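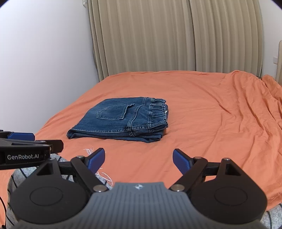
Folding on a bed is way harder to record well than folding on a table, so let me walk you through how I do it now. I wrecked my first 100 demos before I worked this out!

1. Tug the sheet before you start. A few wrinkles are fine (I want some in the data), but big ridges near the jeans will snag your fingertips.

2. Open both grippers wide and hold them still for a second. Lis, our little labeling script, looks for that pause to find the start of each take.

3. Come in low and slow. Pinch the denim only, and if you feel the sheet lifting too, stop and redo the take.

4. Fold in half, then into a rectangle, and let go completely before you back away. I used to drag the top layer with me every single time.

5. Run the batch through Grader. It scores each take on how square the final fold is, and I toss anything that comes back with a warning.

How much does the bed matter? Shona Jardine trained two policies for us, one on table takes only and one with 247 bed takes mixed in. The table one managed 17 good folds on a mattress out of 100 tries. The mixed one got up to twice that, depending on how tight the sheet was. Still not great, I know, but I was thrilled (we have 1569 takes in total now, so a rerun is coming in June).

Next up for me is shirts, sleeves and all.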